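Subject: Re: [shared-pantry] Snack table for the October swap
Date: August 13, 2024

Hello all,

Answers to the message from the Flasard list are under each part. I have trimmed the rest of it.

> We have room 305 at the Godis building again, with the same two
> tables as last time. Can people bring sealed packets only? Last
> year we had tubs with the lids off and half of it went in the
> trash. Also, what are we doing for a cloth? The paper one tore
> before we had even set up.

Sealed packets only is fine with me. I would go further and say original packets, with the label still on. If you buy in bulk and rebag at home, please write the contents on the bag. People with allergies can't go by looks, and that matters most for nuts and shellfish.

For the cloth, I can bring a shiny fruit print one like the one on my dining table. Crumbs and salt come off it with a damp rag. It has fold creases that never lie flat, so don't stand anything tall and narrow on it.

> Is there any point in sorting by type? It took forever and then
> everybody mixed it up in the first ten minutes.

I think so, but only into two groups. Puffed bags (chips, crisps, shrimp snacks) go on the table by the window. Small heavy packets (nuts, dried fruit, seeds) go on the other one. The puffed bags take up most of the space and get crushed if a packet of nuts lands on them, so keeping those two apart is the only sorting I care about. Flavors can sort themselves out.

Bags with a picture of what is inside are easy to place even if you can't read the label. Clear packets are easy too, up to a point – you can see the shape, but you may still need somebody to read the strip. I will bring a marker and a roll of blank stickers for English names.

One of each kind:

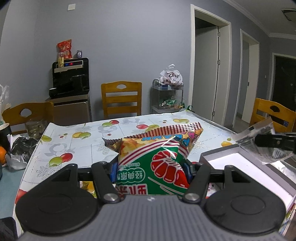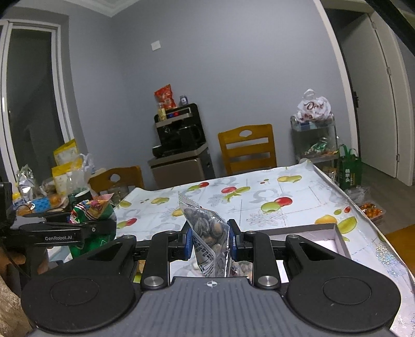 BOXES AND DROP-OFF

> Piltow says they can lend us crates. Do we want them?

Yes please, 7 if they can spare that many. Shallow ones are better for the bags. The packets can go in anything.

Drop-off is at the side door on Baysal Street. Please don't leave food in the hallway overnight – we had mice in there last winter and the building office was not happy about it.

If you are bringing more than one grocery bag's worth, reply to the list so I can work out the table space. I still need somebody to take the leftover crates back to Piltow the morning after.

Thanks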